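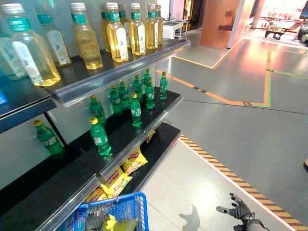

Figure 4. Head camera view at the shelf. One hand is inside the blue basket with a yellow object, the other hand is free.

5.3 Failure analysis: release inside the basket

The most serious fault in our tests did not come from the shelf side of the task. Grasping of bottles and bags was already stable in April, and the planner of Olia found a reachable item in nearly every trial. The problem appeared at the basket, in the short phase between the lowering of the hand and the opening of the fingers. We call it early release. The controller reports that the item is placed, the fingers begin to open, but the item is still partly above the rim (compare the height of the yellow object in Figure 4). In the bad cases the item then tips over the rim and falls on the floor.

From the full log of 3,548 placements we selected those with complete finger current and wrist force data, which left 2,310 for the analysis. In 870 of these the fingers started to open before the wrist force showed any contact from below. Most of them did no harm, and the item simply dropped a short way into the basket. For this reason the fault stayed hidden for a long time. Our success label was taken at the end of the trial and it did not ask how the item arrived.

We first suspected the hand model. With soft packages such as snack bags, the fingers press the package together and the current falls slowly while the air inside moves. The Clallach controller reads a falling current as a sign that the load is carried by something else. For a bottle this is a reasonable rule. For a bag it is wrong, and the threshold was tuned on bottles only. When we replayed the logs with a separate threshold for bags, a large part of the early signals disappeared, but not all of them.

The remaining cases had a different cause. The basket is held by the robot and it is not fixed to the body, so its height changes a little when the other arm reaches toward the shelf. The planner takes the rim height once, at the start of the trial, and keeps it until the end. If the free arm moves while the loaded hand goes down, the stored height is too low or too high. In the Tristance test area this happened mostly with items from the bottom shelf, where the body has to lean forward.

The second cause is also a safety matter. On one Wednesday session a full bottle fell outside the basket and rolled across the floor tape into the walking lane. The stop function did not react, as it watches only for people and for joint force, and a lost item is neither of them. The operator pressed the stop button by hand. After this event we made two changes. The rim height is now measured again right before each release, and the fingers may open only when the wrist force confirms contact. If there is no contact within four seconds, the arm holds still and calls the operator.

The new rule makes the task slower - mainly for bags, which give a weak contact signal. We accept this for the moment. The tests with the Mertens wrist sensor, reported in the next section, use the same rule without any change of threshold.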